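The glass that wasn't there

12 September 2021

Okay, so I finally found it! Three weekends of swearing at a simulated kitchen and the bug was sitting in a config file the whole time, being perfectly legal and perfectly wrong.

Some background for anyone who hasn't been following along. Flullby is my hobby project, a two-armed robot that lives entirely inside a physics simulator and is slowly learning to do kitchen chores. The first chore is closing a microwave door. It sounds like a silly thing to spend a summer on, but a door is wonderful practice. It swings on a hinge, it has a handle you can grab or push, and the robot has to follow an arc the whole way around without jamming its fingers or letting go too early.

By August the door policy was in good shape. I ran 2000 practice episodes overnight on the old tower in the closet (named Loltcombe, after a village I once got badly lost in) and then a test batch, and the door ended up shut in nearly every run. I was thrilled. I made pancakes. Then I added a second check, mostly for fun, that looked at where everything else on the counter ended up. Out of the whole test batch, 139 runs had shut the door and also sent a wine glass flying.

And I do mean flying! In a couple of the replays the glass shot straight up and came down behind the dish rack. In another it wedged itself between the door and the oven and vibrated there like an angry bee, while my success counter cheerfully added one.
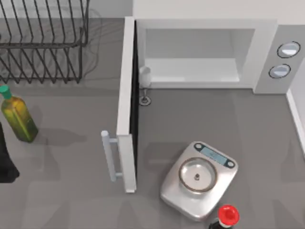 My first theory was that the arm was hitting the glass on its way to the handle. That would have been nice and simple. So I logged every contact on the fingers, the wrist and the forearm, replayed the bad runs, and got nothing. The arm never touched it. The door did all the damage. As it swung in, its inner edge swept right through the spot where the glass was standing, and the arm just kept pushing, because as far as it knew the path was clear.

As far as it knew. That was the part that bothered me. The planner has a collision check, and I wrote a test for it back in the spring, and the test passed. So why would it wave a door through a glass?

The answer is Sproģis, my scene loader. Sproģis keeps two lists: things you can see and things the planner should worry about. To make loading faster, I had told it to skip anything transparent when it built the second list. I did this in November, when the only transparent object I had was a window pane, and I remember feeling quite clever. Then I added glassware. The physics engine knew the wine glass was solid, the renderer drew it beautifully, and the planner had never heard of it.

The olive oil bottle had the same problem, by the way. It was simply far enough out of trouble that it never got punished.

The fix was one line. I took out the transparency rule and gave each object its own setting, so a window can be skipped if I say so and everything else counts by default. Loading a scene went from 58 milliseconds to 62. Four milliseconds! I had been saving four milliseconds.

What I changed besides that line took longer, and I think it matters more:

The success check now fails any run where an object other than the door moves by more than a finger's width.

The arm has a push limit. If the door meets more resistance than a hinge should give, it stops, backs off a little and waits.

Every object in the scene gets compared across both lists at startup, and a mismatch halts the run with a very rude message.

I love the push limit most of all. The first time it kicked in on purpose, the door eased up to the glass, stopped, and the glass only wobbled. I clapped, alone in my apartment, at a wobble.

It also made me think about the real arm I'm hoping to build next year. A broken simulated glass costs me nothing, and that's a great reason to practice this way, but the same hole in the same list could be a real glass, or somebody's hand resting on the counter. So the push limit is going into the hardware code before anything else does, and it's going to sit below the planner where a bad config file can't switch it off.

The robot still isn't smart enough to move the glass out of the way first. Right now it stops and waits forever, very politely. Teaching it to lift something by a thin stem is a whole other adventure, and I've already found out that the fingers I modeled are too wide for the job.

The updated loader is in the Kivudside folder with the rest of the kitchen stuff. If you grabbed a copy over the summer, please pull the new one, and check your own scenes for anything see-through. I'm off to narrow some fingers.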